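Rules for robots that share a room with people
Reading time: 2 minutes

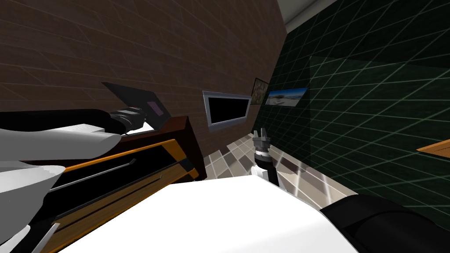
A robot arm reaching towards a laptop on a dresser, in a room made by a computer.

Do you have rules at home? Perhaps no running on the stairs, or no ball games near the window. Robots must have rules too, and it is grown-up people who write them down.

A rule that everybody can read and follow is called a standard. Engineers in many countries sit together and agree on it. It can take them years, because they discuss every word.

Rule one: know where the people are. An arm that works near a person should move slowly, or stop when the person comes too close.

Rule two: be gentle. A gripper is the hand of the robot. If it squeezes too strongly, it can break a thing or hurt a finger. So the engineers measure how hard it presses, and they set a limit.

Rule three: there must be a stop button. It is often red and big, and a person must reach it quickly. At the Grumia workshop in Brotcombe, Lowri Harries tests the button each morning before any arm is switched on.

Rule four: practise first. Many robots start in a simulation – a kind of computer world, a bit like in a video game. If the arm knocks a laptop down there, you have no broken laptop to pay for. Lowri's team asks for 500 practice tries in the simulation before a new task is allowed in the real room. Her colleague Shafiq Weerakoon reads the results and writes down each mistake. "I like the mistakes," he says. "They show me which rule we forgot."

When two arms work in the same room, they need one more rule: who goes first? One arm waits until the other has finished – like you do at a narrow door.

Try it at home: choose one job, for example laying the table, and write three safety rules for a robot which must do it.

Last updated: August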